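Speaker notes: Folding and storing bedding
Flakitz Housekeeping Day, 07/06/2024

Slide 1. Welcome. Say where the toilets are. The talk is 10 minutes, questions after.

Slide 2. Why we changed the order of work at Varela. Staff used to fold each piece over the arm and it came out crooked. Now they fold on the bed. Mention that the guest house went through 1302 bedding changes last year.

Slide 3. Quilted covers. Leave both pictures up while talking. Orange blanket underneath, white quilted piece on top. 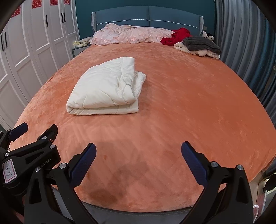
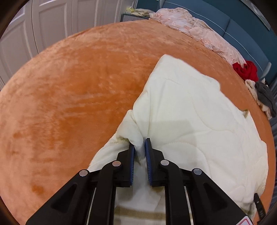
How often should a quilted cover be refolded in storage?
Every couple of months is enough. Put the new folds in a different place from the old ones so the padding doesn't flatten along one line.

Slide 4. Plush blankets. Shake, lay flat, smooth the pile with the hand in one direction. Fold in half twice, then roll. Don't put anything heavy on top.

Slide 5. Cupboards. Heavy pieces low, light ones high. Label the shelf and leave the bag plain. The Gisholm cupboard plan is on the handout, page two.

Slide 6. Questions. Collect spare handouts at the end and hand back the remote.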